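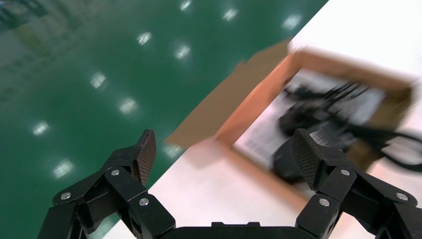 Saavedra Hivel is a soccer club that plays its home games at Bikau Park, a compact ground with 213 seats in its only covered stand and standing room on the other three sides. The team is known for quick passing, very young lineups and a wonderfully loud home crowd.

History

The club was formed when two neighborhood teams, Saavedra and Hivel, agreed to share a field. Its first coach, Raimo Peltonen, asked his fullbacks to push high up the field, and the goals came in bunches – at both ends! Under Peltonen the club won 3 regional cups, the last of them in extra time after trailing by two goals.

Catalina Sepúlveda took over next and brought some welcome calm to the defense. Her captain, the tireless midfielder Wenceslao Medina, played 200 league games and scored 65 goals, a superb return for a player who spent most afternoons winning the ball back.

Rivalry

Games against Sorkard are the highlight of every season. The fixture is usually played in October, and the winner keeps a battered copper kettle until the next meeting. 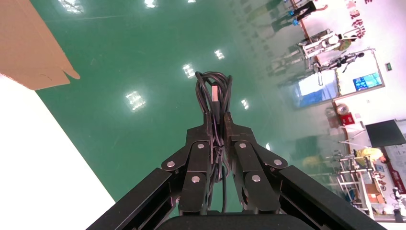

A bundle of black cables with a USB-style plug.

Colors

Home shirts are yellow with a navy sash. The away kit is plain navy.

Comments (2)

Florencia Leiva: Medina's volley in the second cup final deserves its own section. Best goal I ever saw at Bikau!

M. Arancibia: The sash was on the away shirt too for one season, I still have mine.

14 shares

Contact | Copyright | Back to top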